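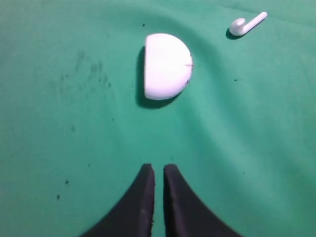 Sukik Two-Finger Tabletop Cell: Configuration and Planning Notes

Model: Sukik 409 bench cell, wrist camera version
Sold by: Sadby, Mornville
Page revised: 7 September 2018

Overview
The 409 is a bench-mounted arm with a two-finger gripper and a small camera at the wrist. It is sold for pick, place and presentation of small consumer parts, such as earbuds and charging cases. The arm, controller, gripper and camera ship as one line item. Fingers, work surface and lighting are ordered separately and should be budgeted from the start.

Fingers
Standard fingers are matte black with blunt tips and flare toward the base. Finger pads are a wear part. Plan on 18 pairs per cell for the first year if the cell runs two shifts. Replace a pair when the inner edge shows fraying that affects grip. Pads are not covered by warranty.

Check finger opening against the widest and narrowest part you intend to handle. An AirPods charging case and a single earbud are both small and smooth, but the stem of the earbud needs a much narrower close than the case. If both are on your parts list, order the fine-travel gripper. It cannot be retrofitted on site.

Work surface
Plain green cloth is the low-cost option and separates well from white plastic in the camera view. Cloth can fold and collects specks and smudges. Order spare covers with the cell. Buyers who need a flat reference plane should choose the rigid mat.

Lighting
Glossy white parts lose surface detail under strong light. Seams and small openings are the first features to become hard to read. The diffuser kit is recommended for any application that must determine which way up a part is lying. One-sided lighting also leaves a shadow next to the part, and this should be included in vision setup tests.

Specifications
Reach: 62 cm
Weight, arm only: 29 kg
Mounting: bench plate, four bolts
Power: single phase
Gripper: two-finger, electric
Camera: wrist, fixed focus

Items to budget separately
Finger pads
Spare cloth covers or rigid mat
Diffuser kit
Bench plate (if the existing bench is not drilled)
Operator training, one day, at Mornville or on site
Annual inspection after the first year

Part trials
Send sample parts before ordering if any item is glossy, rounded or supplied loose. Include at least one worn sample. Trials are run by Seon-mi Seok at the Meredith workshop, and a written result is returned with the quote. Trial fees are credited against the cell if an order is placed on the same quote number.

Lead time
Cells ordered by the end of June ship in the same quarter. Fine-travel grippers are built to order and may ship after the arm.

Quotes and site questions: Sioned Humphreys, Sadby equipment desk. Please state bench depth, available power and parts list.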